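Home Chat > Kitchens & Decorating > Colours that go with old orangey wood?

marrowfat_and_mint
Joined: March
2024-08-09

Hello all, long-time reader and first-time asker, so do be gentle with me!

We moved to Sallby in the spring and the kitchen came with a big old table that the last people couldn't get through the door. I've grown very fond of it (it seats all of us and the cat) but it is ORANGE. So are the shelves, and so is the windowsill. The walls are magnolia and the cupboards are a sort of tired cream, and the whole room feels like the inside of a pumpkin by teatime.

I've had two quotes. Stemeck want £2,000 to strip the wood back and paint everything else, and a smaller firm would do the painting only for £800. My other half says buy a tin of something and get on with it. I'm leaning towards a warm grey-brown for the cupboards, inside and out, very flat, no sheen. Would that calm things down or will it just look like mud? This is the sort of shade I keep coming back to:

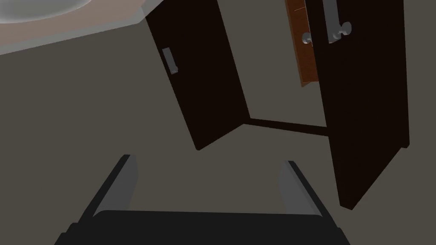

Matt grey-brown, quite plain, no pattern in it

I'd be so grateful for any thoughts, particularly from anyone who has lived with a colour like it for a winter or two.

teapot_lid
Senior member

Welcome! I lived with mushroom cupboards for six years and loved every minute, so I'm going to be no use as a neutral party. It's a very forgiving colour. Toast crumbs, fingerprints, the lot. My sister called it "school corridor" but she has lime green worktops so we don't listen to her.

One thing I would say is to do a big test patch and live with it for a week. Ours was beautiful in the morning and went a bit purple under the ceiling light, and I had to change all the bulbs before I was happy — a warmer bulb made more difference than the paint did.

gatepost
Regular

Sorry to be the grump but I'd say mud. A north-facing kitchen with taupe insides to the cupboards and you'll never find the gravy granules again. Paint the outsides whatever you fancy and keep the insides white. I did mine dark all through, using Khunthong eggshell, and ended up buying stick-on lights for every shelf.

Also £800 for painting cupboards is a lot of money in my book, though I am known to be tight.

teapot_lid
Senior member

Oh gatepost, you said the same about my hallway! A mid tone isn't the same as dark. And she hasn't said it's north-facing.

marrowfat_and_mint

It faces west, so we get nothing much until after lunch and then we're dazzled. Thank you both, I'm thoroughly torn now. Gravy granules had not crossed my mind.

Has anyone gone the other way and just put white next to the orange? I'd half thought of that before the grey-brown took hold.

brackenbottom
Regular
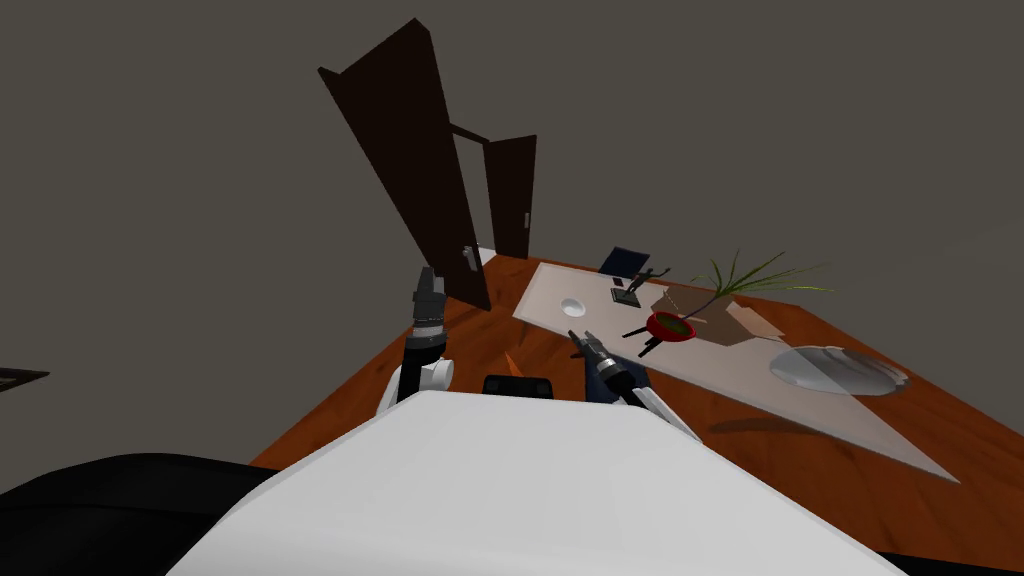
White is what I'd go for, with one warning from somebody who got it wrong the first time. Old pine and anything varnished in the eighties will look twice as orange beside a brilliant white, and you do need to be ready for that or choose a softer one with a drop of cream in it. Look at the orange-brown grain on the table there with all that white in front of it and you'll see what I mean, it fairly sings out. Some people adore that and I've come round to it myself, but if your aim is to quieten the table down then I'd go gently. My first go was the whitest white in the Leltum shop and I repainted the lot within a month, muttering.

If you do strip the table, do the underside edges as well. I missed ours and you see a stripe of old varnish every time you drop a fork.

gatepost
Regular

I agree with brackenbottom, which may be a first. Soft white, and leave the table alone. It's a good thing to have a bit of warmth in a kitchen and you can always throw a cloth over it.

picklewick
New member

Can I put in a word for green? A dusty, sagey green is lovely with orange wood. We did our dresser with two sample pots and what was left of a tin from the shed, so the cost was next to nothing. I'm 53 and it's the first thing I've ever painted that people have been polite about.

teapot_lid
Senior member

Green is a very good shout. I'm still voting mushroom though.

marrowfat_and_mint

You are all very kind, and I now have sample pots of mushroom, soft white and sage lined up along the windowsill, plus a husband who has gone to sit in the garden. I'm going to paint a patch of each on the cupboard by the back door and leave them a week, as suggested, and I've rung Stemeck to say we'll hold off on the stripping for now. Does anyone know if I need to sand first or will a good wash with sugar soap do?

gatepost
Regular

Both. Wash, then sand, then wipe it down again. And take the handles off, don't try to paint round them!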